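Bench Notes > Diary > Shop floor

Thursday, November 13, 2025

In at ten to seven and the shutter was frozen again, or stuck, it makes the same noise either way. Alun gave it his shoulder and up it went. Kettle on, lights on, compressor on, and then that lovely ten minutes when the oven's warming and the whole place smells of toast and oil.

The Nergate job was top of the pile. They want extension springs for a gate closer, full loop one end and a long hook the other, and they want 1,000 of them, which for us is a decent morning if the wire behaves. The wire did not behave! We've had three coils off the same delivery and the first two went through the Kolář like butter, and then this one comes off the reel with a twist in it and every spring grows as you watch. You set the free length, you measure, it's lovely, you turn round to pick up your tea and it's crept. I must have nudged the pitch tool a dozen times before I gave in and fetched Jeptoo.

Jeptoo didn't touch the pitch at all. She slackened the straightening rollers right off and started again from nothing, one roller at a time, feeding a bit of wire through by hand and laying it on the bench to see which way it wanted to curl. Took her till half nine. I stood there passing things and feeling like a spare part, but I did write it all down (green notebook, back page, under the bit about the cutter gap) so next time I can at least make a start without her.

After that, beautiful. We had 506 in the bins by first break, all hooks pointing the right way, and I took a handful down to the tester and pulled them one after another. Nergate's drawing gives a load at one length only. I rang to ask if they wanted a second point and got a nice man called Silviu Căpraru, new since I last rang, who said he'd have to find out what I meant by initial tension. So I told him! It's the bit of pull wound into the spring that keeps the coils shut, and you've got to get past that before it opens at all, so if you only check it at one stretch you can have two springs that agree there and feel completely different at the start. He was ever so interested. He's going to try both kinds on the gate and come back to me on Monday. I like a customer who asks.

Stress relief after break. Oven was reading low on the top shelf, so I swapped the trays halfway, and I've put a note on the door. It wants a new seal and has done since August. Alun says the seal's on order. Alun said that in August.

Then the plating row. Well, not a row. Grażyna had the dispatch paperwork up on Workeo and it said zinc plate, and the drawing says plain, oiled. I was all for ringing the platers and cancelling the van, but she went back through the e-mails and there it was, a change agreed last week and nobody had reissued the drawing. So zinc it is, and that means they've got to be baked afterwards for embrittlement, because hard drawn wire and acid pickle don't get on, and the bake needs adding to the route card, and the delivery date on the quote doesn't allow for it. She's asked for two more days. I'd have found that out at the far end with a van waiting, so I bought her a sausage roll.

Afternoon was quieter. Haziq had the little hand lathe going on the repair springs, the one-offs, and I had a go at a torsion spring for an old letterbox that a lady in Isadthorpe dropped in. No drawing, just the broken one in a sandwich bag in two halves. I counted the coils, miked the wire, guessed the arbor and guessed wrong. People forget how much it opens out when you let go. Second arbor down was nearly there, third was spot on, and it snapped the flap shut with a really satisfying clack. I've charged her for one. Haziq says that's why we'll never be rich.

I also finally sorted the wire rack. Music wire on the left by size, stainless on the right, offcuts in the drainpipe lengths at the bottom, and every single tag facing out. I found a coil of phosphor bronze behind the stainless that we've been telling people we don't stock. Forty minutes and filthy hands, but it's been annoying me for weeks and now it isn't.

Knees not good. New mats are too soft, I think, or I'm too heavy for them. Home by five and had the leftover curry. Remember to take the good calipers in tomorrow, they're in my coat, and ring the oven people myself.

Print this page | E-mail this entry

Comments (4)

Wirebender: Rollers first, always. I spent years chasing length with the pitch tool and blaming the machine. Does she set the vertical plane before the horizontal?

Marjorie T: I had a letterbox spring go last winter and was told to buy a whole new plate. Wish I'd known you could just have one made!

old_toolsetter: Get the bake in quickly after plating, don't let them sit in a bin over the weekend. We lost a whole batch of hooks that way, they went off like crackers on the Monday.

Reply from the diary: Vertical first, yes, and then she goes back and does it again after the horizontal. Marjorie, bring the bits in a bag. And the platers bake on site the same shift, I checked.

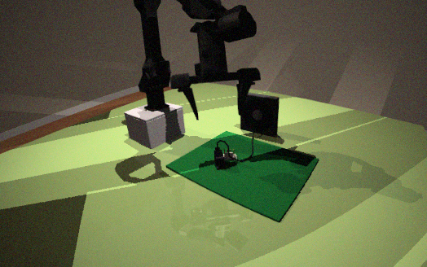

Issue 43

Next entry: Nergate ring back, the second load point, and what's to be done with a coil of phosphor bronze.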